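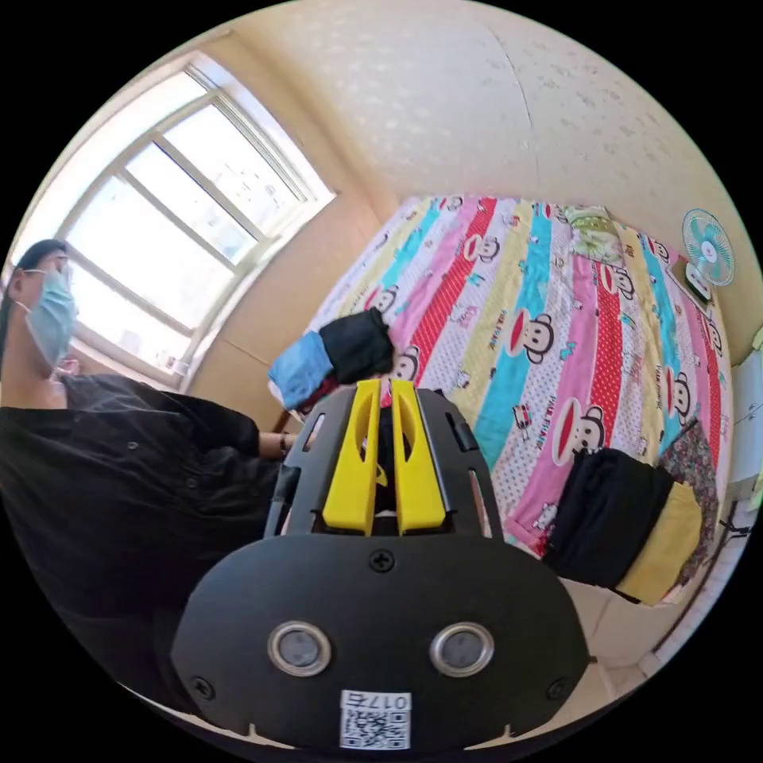
Colcha, listras vivas com estampa de desenho animado, estendida na cama

Floso Casa > Quarto > Colchas

Colcha Usgate infantil e juvenil
Referência 111
Tamanho único: 200 x 200 cm
Disponibilidade: em estoque

Colcha acolchoada para quarto de criança ou quarto de hóspedes, com listras coloridas e desenhos em toda a parte de cima. É uma peça para uso diário, leve o bastante para a criança puxar sozinha na hora de arrumar a cama. Em noites mais frias pode ficar por cima de um cobertor.

A estampa chama atenção. Em quarto pequeno, costuma ficar melhor com parede lisa ou de cor neutra e fronhas sem desenho. Quem já tem cortina estampada pode preferir a linha Dumlao, que usa o mesmo molde e sai em cores únicas.

Medidas e caimento

A colcha é quadrada. Na cama de solteiro sobra tecido dos dois lados, e a barra pode encostar no chão se a cama for baixa. Na cama de casal padrão cobre o tampo do colchão e desce um pouco nas laterais. Para cama queen ou king não recomendamos este tamanho.

Antes de comprar, meça a largura do colchão e some duas vezes a altura dele. Se o resultado passar da medida da colcha, a lateral do colchão vai aparecer. Colchões com pillow top são mais altos do que parecem na loja, então meça com a cama já montada e com o lençol de baixo.

Como as listras correm em uma direção só, vale decidir o sentido antes de prender a colcha sob o colchão. A etiqueta fica sempre no canto dos pés.

O que vem na embalagem

Uma colcha Usgate
Uma sacola com zíper para guardar a peça fora da estação
Um folheto com as instruções de lavagem

Fronhas, lençóis e almofadas são vendidos separadamente.

Enchimento e costura

O enchimento é de fibra de poliéster, com gramatura de 200 g/m². O acolchoado é costurado à máquina de uma ponta à outra, para que a fibra não se junte nos cantos depois das lavagens. As bordas são viradas e pespontadas duas vezes.

Pequenas diferenças no encontro das listras com a borda são normais. O corte é feito do rolo e o desenho não começa no mesmo ponto em todas as peças. Pelo mesmo motivo, duas colchas compradas juntas podem não ficar idênticas lado a lado. Se for para quarto com duas camas, escreva isso no campo de observações do pedido e separamos peças próximas no corte.

Lavagem

Lavar na máquina, ciclo delicado, água fria
Fechar zíperes e botões das outras roupas ou lavar a colcha separada
Sabão líquido neutro, sem alvejante
Não deixar de molho
Centrifugação baixa
Secar à sombra, estendida sobre dois varais
Não passar a ferro sobre a estampa

Na primeira lavagem, lave sozinha. Cores fortes podem soltar um pouco de tinta. A máquina precisa ter espaço para a colcha girar; se ela entrar apertada, leve a uma lavanderia. Manchas de caneta e de suco devem ser tratadas antes, com pano úmido e sabão neutro, sem esfregar.

Guarde a peça completamente seca. Dobrada em quatro e enrolada, ela entra na sacola sem forçar o zíper. Não use saco a vácuo por mais de uma estação, pois a fibra demora a recuperar o volume.

Entrega e troca

Os pedidos saem do depósito de Bristholm em até dois dias úteis. A remessa atual é de 80 peças. Quando ela acabar, a página passa a aceitar reservas e a próxima chegada está prevista para junho.

A troca pode ser pedida em até sete dias depois do recebimento, com a colcha sem uso, sem lavar e com a etiqueta presa. Defeito de costura tem prazo de noventa dias. Mande uma foto do ponto com defeito e outra da etiqueta junto com o número do pedido.

Perguntas dos clientes

Serve em beliche?
Serve, mas é larga. Na cama de cima a sobra precisa ir toda para baixo do colchão, e isso dá trabalho na hora de trocar a roupa de cama. Para beliche indicamos a Dumlao estreita.

Dá para usar como tapete de brincar?
Pode ser usada no chão limpo e seco, mas ela não tem base antiderrapante. Em piso frio escorrega.

A estampa é igual dos dois lados?
Não. O avesso é liso.

Vocês vendem o tecido por metro?
Não vendemos.

Avaliações

Indira Sundaram
Comprei para o quarto do meu filho. Cobre bem a cama de casal que era nossa. As cores são mais fortes do que eu esperava, ele gostou. Lavei três vezes e não embolou.

Hafþór Kvaran
Boa peça. Achei a sacola justa demais, só fechou depois que enrolei como diz o folheto. Quatro estrelas.

Chidubem Ogunleye
Pedi duas e escrevi nas observações que era para o mesmo quarto. Vieram quase iguais, a diferença é pequena na beirada dos pés.

Atendimento

Dúvidas sobre medidas e pedidos em aberto: Ramesh Prajapati, pelo formulário de contato da loja. Compras para pousadas e alojamentos são tratadas por Harish Rao, com orçamento à parte e prazo combinado por escrito.

Página atualizada em 13 de novembro de 2024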